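Keeping Wine in a Working Kitchen

Most household wine is stored in the worst room for it. A kitchen warms and cools several times a day, and each cycle moves the liquid inside the bottle. As wine warms it expands and presses on the cork; as it cools it contracts and can draw air back in. The Nirkeo storage survey, which covered 1,453 homes, found that the counter was the usual place for a bottle meant to be opened within the month.

Temperature swing matters more than the average. A cupboard that stays at 68 degrees will age a wine early but evenly. A shelf that moves 14 degrees between breakfast and midnight puts repeated strain on the seal. At the Trusarico cellars, bottles kept on such a shelf had lost measurable volume after 3 summers.
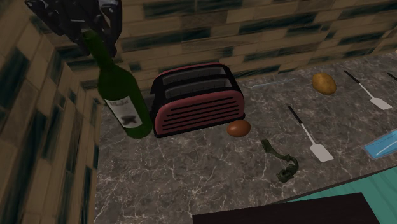
Light is the second cause of damage. Ultraviolet and short-wave blue light react with riboflavin in the wine and produce sulfur compounds that smell of wet cardboard or cooked cabbage. Clear glass offers almost no protection. Dark green glass, as in the bottle beside the pink-red toaster, filters part of the harmful range but does not block it. Amber glass performs better and is seldom used for still wine. The importer Seixas now ships its palest whites in closed cartons and advises buyers to leave them there.

Heat from appliances is local and easy to avoid. Vindo, which builds small cabinets for apartments, specifies a gap of up to two feet between stored bottles and any oven, toaster or dishwasher vent. The top of a refrigerator is also unsuitable on account of both warmth and vibration. A low interior closet, away from outside walls, is adequate for anything to be drunk within two years.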